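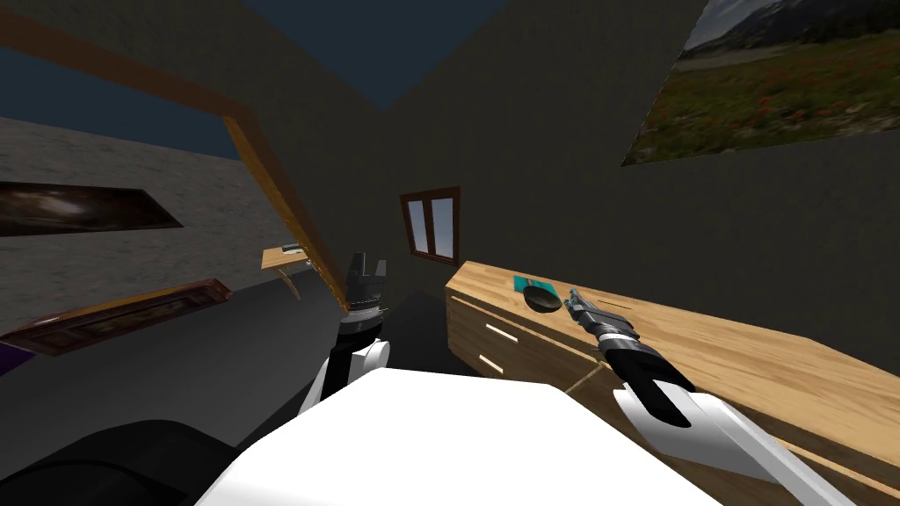 I finally finished the jar of Cletis night balm, the one I bought in September after a woman at the Boutros counter held my chin to the light and said "hmm". It has taken me this long to get over the hmm.

The balm is fine. It smells like a cough lolly and sits on the skin like butter on cold toast. I used it every night for 2 months and woke up every morning looking like myself, only shinier. The pillowcase has never been softer.

So on Sunday I went back to the cheap stuff. Cokar do a plain sorbolene in a 300 ml pump bottle and it costs less than the lid of the Cletis jar. No fragrance, no colour, no promises on the label apart from "moisturises". I respect that in a cream. 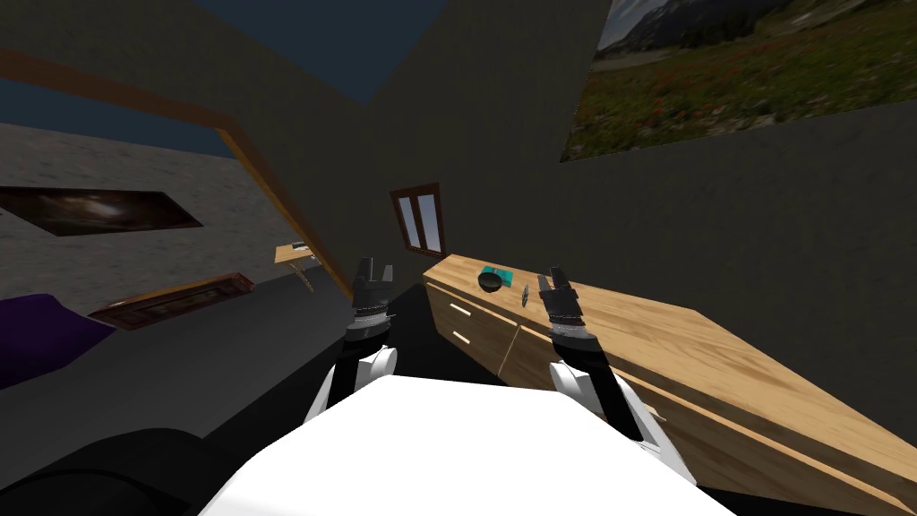

Sunscreen is the other thing I've changed, and I'm fussier there because I burn walking to the letterbox. The Clurkach one comes in a 100 ml tube and claims to dry clear. On me it dries the bright, nearly pure white of that robot's torso, and I have the same broad, flat forehead to show it off. It does calm down if you give it time before you leave the house, which I never do. I went to the chemist like that and the girl at the till was very kind about it.

I'll keep using it anyway. It doesn't sting my eyes, it doesn't ball up under the sorbolene, and I haven't gone pink once. My neck gets whatever is left on my hands.

The empty Cletis jar is holding bobby pins now. It's a lovely heavy jar, and I suspect that's where most of the money went.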